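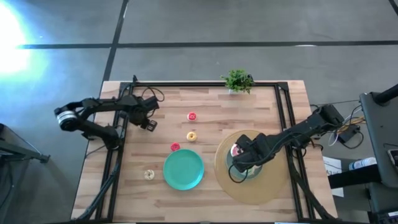
The Donut Counter

The table had come from Drisley in the back of a borrowed van, and Biljana Dumitrescu had oiled the top twice before she let anyone set a cup on it. Now it had toy food on it. She had agreed to that in October and was still getting used to it.

Nektarios put the plant near the far edge and turned the white pot until the leaves fell the way he wanted.

"It's a bakery," he said. "A bakery has a plant."

"The one on Ponderau Street doesn't."

"That one is closing."

She let that go. Her niece was due at 4, and the niece was five years old and had strong views on bakeries. On her last visit she had refused to buy anything because the counter was messy. She had stood with her hands behind her back and said she would try somewhere else, and then she had gone and sat in the hall until supper.

So they were doing it properly. The big amber tray went on the right. It was the best thing in the set, round and wide, and you could see through it. Biljana had found it at the Kneževič shop in a box of odd dishes, marked down because it had no lid. The small teal bowl went on the tray. The teal plate stayed out on the wood.

"What's the plate for?" Nektarios asked.

"The customer. She eats from the plate."

"And the bowl?"

"The bowl is what's been sold."

He thought about this. He was a careful man who had kept the books at Cirkton for 15 years, and he liked to know which side a thing belonged on. A pink and white donut was already in the bowl.

"Who bought that one?" he said.

"Somebody who came early."

"Did they pay?"

"Nektarios."

He picked up the pad they used for shopping lists and wrote at the top of a clean page: one donut, pink and white, paid. He underlined it. Then he looked at the others. The pink one with the white ring was at the top, nearest the plant. The yellow one came after it, and below that the red-pink one, a little out of line, just above the plate.

"That one's crooked," he said.

"Leave it. She'll want to fix something."

He left it, though he didn't like to. He sat down and wrote out prices. He wanted the yellow to cost more, on the grounds that yellow must be lemon and lemon took more work. Biljana said a child with play money should be able to afford any donut in the shop. They settled on one coin each, and he crossed out what he had written.

At ten past they heard the car. The girl came in with her coat on and her purse already open. She walked up to the table and looked it over from the plant down to the plate.

"Is it open?" she said.

"It's open," said Nektarios.

"What's in the bowl?"

"Sold," he said, and showed her the page.

She couldn't read it, but she studied it for a while and seemed to find it in order. Then she put out one finger and pushed the red-pink donut over until it was under the yellow one.

"I'll have that," she said, and pointed at the yellow.

"Lemon," said Nektarios.

"It's banana."

He looked at Biljana, who was hanging up her own scarf for the second time. He turned back to the pad, wrote down banana, and asked whether she would be eating it at the counter or taking it home. She said at the counter. He moved the plate a little closer to her and waited while she looked for a coin.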